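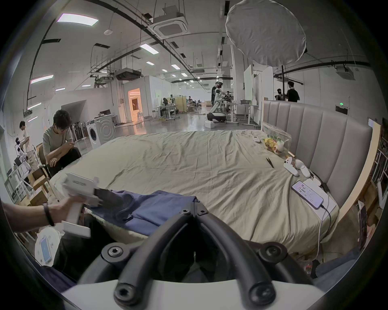

Day 3 of the great bedroom reset and I am having way too much fun with this!

Rule for today: everything that has no home goes on the bed, and nobody sleeps until the bed is clear. Phones, chargers, scissors, the remote, clothes, snacks (the snacks may not make it to a shelf).

My folding method, learned from a library book and 47 ruined shirts: sleeves in, halves, then thirds. Navy stuff gets its own pile so I can find it in the dark.

Cables! Every cable gets a loop and a strip of masking tape with its name on it. Best 3 minutes you'll spend all week, try it.

Still in love with the tall padded headboard. Light gray, deep vertical channels, so good to lean on with a book. The brush attachment gets the dust out of the grooves.

Khaki sheet is next for the wash. I'm never ironing it, wrinkles are staying.

Tomorrow: the closet. I have 100 hangers and big plans. Send me your sock drawer setups, I want to see them all!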